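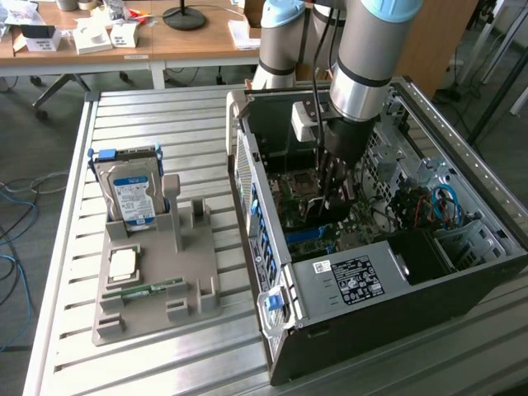

Nerys Sayce

Students on the engineering course at Grelach College have reached the halfway point of a project to teach a robot arm to service a desktop computer, and will show their work at an open evening in July.

The project, called Prandik, began as a class exercise in the autumn term. Eight students are now working on it, in two groups. One group writes the arm's movements and the other looks after the tray, the table and the computer itself.

The job they have set the arm is a modest one by workshop standards. It has to move three parts between a gray tray and an open computer case: a hard drive, a processor and a stick of memory. Each part has its own place in the tray, so that the arm can go to the same spot every time. The case lies on its side on an aluminium table with the motherboard facing up.

"People think the hard bit must be the programming," said Elin Prosser, who leads the group responsible for the arm. "Most of our time has gone on where things are. If the case is a few millimetres out, you start again."

The college's automation tutor, Hubert Lüthi, set the task after earlier classes had spent a year stacking blocks. He wanted something with awkward shapes and narrow gaps, and old office computers were easy to come by. Sanix, a local repair firm, gave the course a number of scrapped towers and spare parts last summer.

According to Mr Lüthi, the three parts were chosen because they ask for different things. The drive is heavy and goes in from the side on rails. The memory needs a firm, even push along its whole length. The processor needs almost no force at all, but it has to be set down square or its contacts can be damaged.

The students keep a log of every attempt. By the end of the autumn term it had 207 entries, of which 70 were marked as complete, meaning that the part ended up where it should be and no one had to step in. The drive accounts for most of those. The processor has the fewest, and the group has agreed to spend the first weeks of the new term on it.

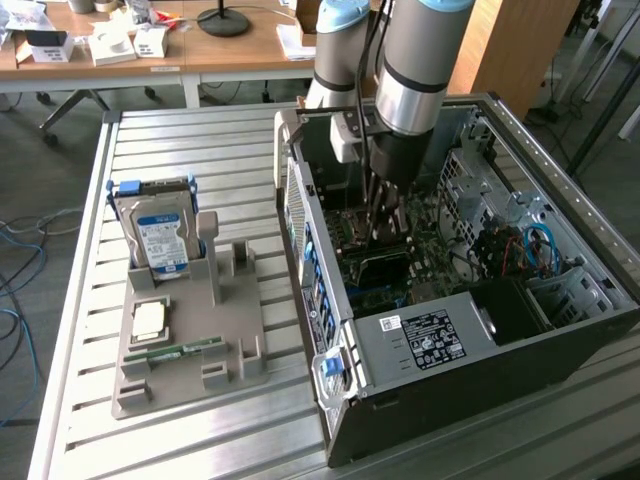

The Prandik arm above the open computer, with the parts tray on the left.

Tomos Pugh, who is in the tray group, said the present tray was their fourth. The first was cut from foam and wore out quickly. The second and third held the parts well enough but left too little room for the gripper to close.

"We had the slots too deep," he said. "You could put the memory in by hand and get it out by hand, and we never thought about the arm. So we raised it up a bit and moved the drive to the back, out of the way."

He said the group was also writing a set-up sheet, so that another class could put the tray and the case in the right positions without help. A first version was tried out before the holidays by students from the electronics course. They followed it to the end but asked for more drawings, and these are being added.

Money for the project came from the Morgan Fund, which supports practical teaching at colleges in the area. The grant paid for the parts tray material and for replacement memory. Nerys Trevor, who runs the fund, visited the workshop in the last week of term and said she expected to take two more projects from the college this year.

There is no prize at the end of the work, although the group has entered Prandik for a regional student robotics competition in the spring. Entrants have to run their machine in front of judges for twenty minutes and hand in a written report. Elin Prosser said the report was nearly done apart from the section on the processor.

The college has room for 200 visitors at the July open evening. Places are free but must be booked through the college office, and booking opens after the spring break. The workshop will be open for the whole evening, and the students plan to run the arm at set times between talks.

Students who want to join the project for next year should speak to Mr Lüthi. No experience of programming is needed for the tray group, but applicants should have finished the first-year workshop safety course.

Published Jan 2, 2026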